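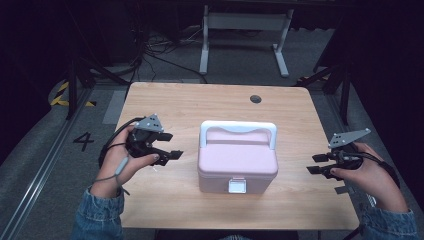
Can a robot learn a household task without a robot being in the room when the task is taught?

According to Temitope Onyeka, it can learn a good part of it that way. Her group at the Nnaji lab in Plerkodthorpe records people doing chores with a gripper in each hand, then trains a two-armed robot on the recordings. The arms only come in at the end, to try what was learned.

By Jummai Ibrahim
Tuesday, June 20, 2023

I had read the group's write-up twice before I met Onyeka, and I still had it wrong. I thought the hand-held grippers were a kind of remote control. "Everyone thinks that," she said, laughing. "There's no robot on the other end. You hold them, you do the job, and we keep the motion of both grippers and the view from the head. That's the lesson."

The project is called Rornora, and its newest result is about opening and closing things that have a catch - cases, lunch boxes, tins with clips. Onyeka picked them because they need two hands that do different jobs. One side has to steady the box while the other works the latch, and the timing between them matters more than she expected.

"With a cup you can be sloppy," she said. "With a latch, if the steadying hand is half a second behind, the whole box slides away from you. It's wonderful to watch, but it's no good as data!"

So what did they find? The team collected 743 recordings and trained the same model twice. One version saw all of them. The other saw only 500, chosen so that the box started in many different spots and at many different angles. The smaller set did better when the arms were given boxes they had never met.

Osaze Bassey, who ran the training, didn't believe it and started over from scratch. He got the same answer. "A lot of what we cut was me doing the same thing in the same place," he told me. "I'd get comfortable. I had a favorite corner of the table, and the robot picked up my favorite corner."

Bassey also changed how people move while recording. He asks them to pause with both grippers beside the object before they touch it. That gives the model a clear starting point, and it took 7 people only one afternoon to get used to it. Fingers like these can't feel anything, he pointed out, so people slow down and look harder, and the head view gets better too.

I asked Onyeka what still goes wrong. Plenty, she said. Handles confuse it. If a handle can flop over, the arms sometimes go for it when they should be going for the latch, and she doesn't yet have a fix she likes. Shiny lids are trouble as well. She would like to try soft bags, starting in January, "and then we'll find out how little we know."

She was already back at the table before I'd put my notebook away.

Comments

Garba Aliyu: Were the 500 picked by hand or by some rule? That seems like the most interesting part and I'd love to hear more.

Jummai Ibrahim: By a rule, Garba - it spreads out the starting positions. Osaze says the details are in the write-up.

Esmaeil Rezaei: The favorite corner bit is so true. We had that same trouble with drawers. Great read.

Contact the editors | © 2023 Plamedach | Back to top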